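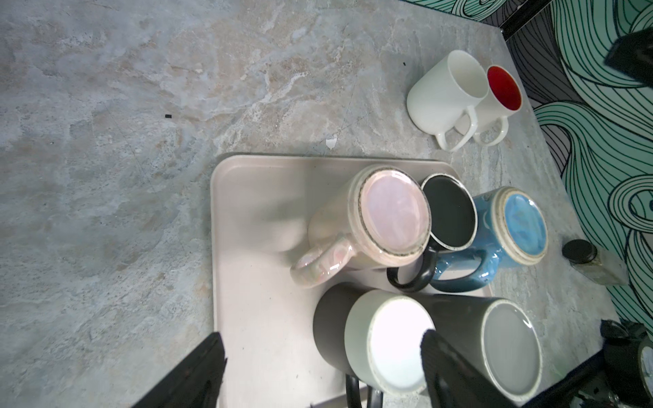 I run the break room side of things at our Plasville office, which means I used to clear mugs. All day. Fifty people drink coffee here, and when we got a two-arm setup from Hoekstra in June, I was the one who had to teach it (and, yeah, I worried about my hours). So if your workplace is getting one too, here's how I set up mug clearing.

Step 1. Pick one spot for the tray and stick with it. I put a bit of tape under each corner so it goes back in the same place after every wash.

Step 2. Line up the clean mugs along the back. Leave the middle open so the arms have room to swing, and try to keep the handles facing you. I use a mix of colors, dark ones included, so it gets practice on all of them!
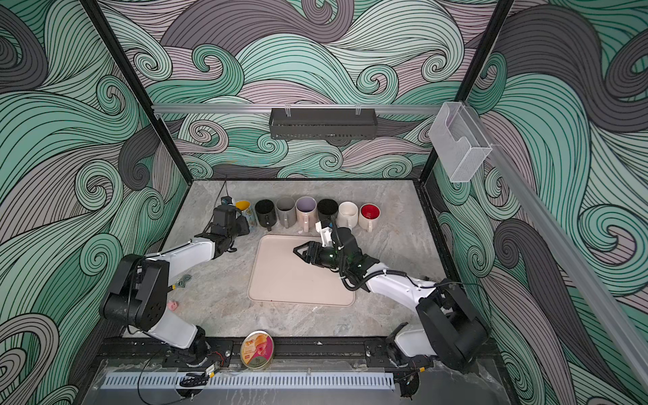

Mugs along the back wall, tray in the middle.

Step 3. Run it slow the first 9 times. Keep your hand near the stop button and write down every mug it fumbles. My list was mostly ones lying on their sides.

Step 4. Check inside the mugs yourself. I still do this part by hand, under a good light, and I'm pickier than I used to be now that I have the time.

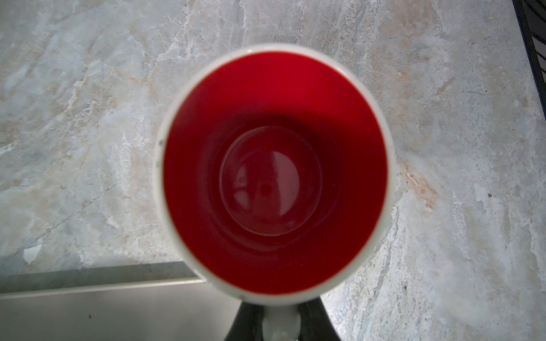

Step 5. Talk to your crew about the hours. Mine stayed the same, but 2 of my afternoons went from clearing to ordering supplies and looking after the arms. I like it better, mostly. I do miss chatting with folks at the sink, so I take my own break out there now.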